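Sokanby Museum
News
Home > News > Fieldwork
Share
Print this page
Jan 25, 2019

Survey places battle of Zillham north of the river

The site of the battle of Zillham, fought in the year 900, lies on the north bank of the Ilie, according to the final report on a metal-detecting and soil survey issued by Sokanby Museum. Maps and school textbooks have until now marked it on the south bank, beside the present village of Zillham.

The report covers two seasons of fieldwork and a review of the written sources. It gives grid positions for 464 objects judged to be connected with the fighting, most of them iron arrowheads and fragments of horse harness. All but nine came from a single strip of rising ground between the old ford and the edge of Sotetti wood. Those nine were found on the river bed and in the bank directly below the ford.

No object of the right date was recovered from the south bank fields, which were searched with the same equipment and at the same spacing.

Background

The battle is known mainly from one short entry in the Sotetti annals, a text surviving in two later copies. The entry names the river, gives the year and states that the defending force "stood above the water with the wood behind them". It gives no numbers for either side and does not name the commanders.

The southern location rests on a reading of the later copy, in which a damaged word was taken to mean "beyond". An estate map placed crossed swords on the south bank on the strength of that reading, and later maps repeated the symbol. There is no wood on the south bank today, and pollen samples taken for the report show open grassland there throughout the period.

The earlier copy has a different word at the same point, which the report translates as "this side of". The annals were written at Sotetti, on the north bank. Both copies were photographed under ultraviolet light as part of the project, and the damaged word in the later one can now be read in part. Its first three letters agree with the earlier copy.

Method

The search area was divided into squares of ten metres. Each square was walked twice, the second time at right angles to the first, and every signal was dug to the base of the ploughsoil. The position of each object was fixed to within five centimetres before it was lifted. A total of 3,311 objects were recorded, of which the great majority were modern farm debris, cartridge cases and coins of later date.

Objects were separated into groups by form and by X-ray. Horseshoe nails proved difficult, as the type used at the time of the battle stayed in use for two centuries, and they have been left out of the total unless found within two metres of an arrowhead. The report notes that this rule probably excludes some genuine battle finds - it was preferred to the risk of counting ordinary losses from the ford road.

Soil samples were taken along a line 1,956 metres long, running from the south bank fields across the river to the top of the wood. They show that the Ilie has moved south since the battle, leaving a filled channel under the lower part of the northern slope. The ford would have been narrower than it is now, with a steeper climb on the northern side. 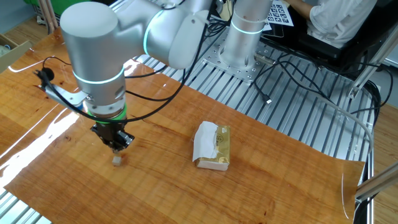
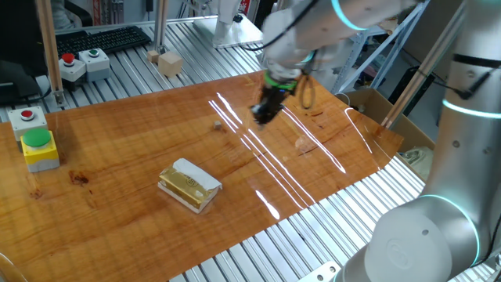 Distribution of finds

Arrowheads form two bands. The lower band lies just above the filled channel and consists mostly of narrow, square-sectioned heads, many with bent tips. The upper band is shorter and contains broader heads of the kind used against horses. Harness fittings lie almost wholly between the two.

The report reads this as an attack uphill from the ford by a mounted force, which was stopped before it reached the trees. It accepts that the same pattern could be left by a retreat downhill under fire. The direction of the bent tips was measured where the object had not been moved by the plough, but only 31 met that condition and the results are described as "consistent with either account".

No human remains were found. The soil on the slope is acid and bone does not survive well in it. A low mound at the corner of the wood, marked on older maps as a grave, was examined by ground radar and appears to be a natural bank of gravel.

Changes to records

The county monuments register will move its entry to the northern site in July. The existing entry for the south bank will be kept, with a note explaining the earlier identification, so that references in older publications can still be followed.

The roadside panel at Zillham is to be replaced. Its text gives the southern location and a figure for the dead which the report was unable to trace to any source earlier than the panel itself. The new panel will stand in the lay-by on the Sokanby road, from which both banks can be seen.

Protection

The northern slope is in private ownership and has no public access. Metal detecting there now requires written consent from the county, and the land has been taken out of deep ploughing under an agreement that runs for ten years. The grid positions printed in the public edition of the report have been rounded to the nearest hundred metres. Full positions are held by the museum and can be released to researchers on application.

Further work

Two questions are left open. The first is where the attacking force camped before the battle - the survey did not extend far enough along the south bank to test the suggested site at the old mill. The second is the date of a ditch found by radar inside the wood, which may be a defence dug for the battle or a later boundary. A trench across it is proposed, subject to funding.

Finds in stable condition will be stored at Sokanby Museum. Iron objects needing treatment are being desalinated and will join the rest of the collection when that is complete.

The report, with the catalogue of finds and a new translation of the annals entry, can be consulted in the museum reading room. A printed copy is also held at Zillham library.

Related
Reading the Sotetti annals
River crossings of the Ilie valley
Reporting a find to the county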